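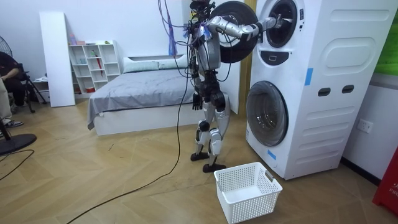

Issue 52, p. 266

Ivus is hiring a motion planning engineer. You would own the code that gets an arm into a washer drum and, ideally, out again. Our current planner has almost 2000 lines of special cases, many signed "temporary, April."
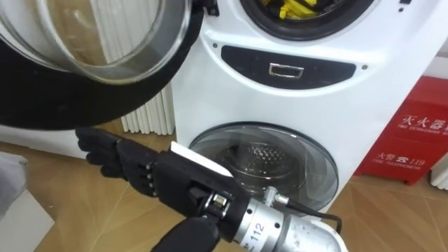

2 min read

You know C++ and Python, and have opinions about collision checking near round doors – finger clearance takes up most of our meetings. Patience with laundry helps. Send a résumé and one bug you're still mad about to Anayeli Arriaga, ref. 2261, by August 23, 2024.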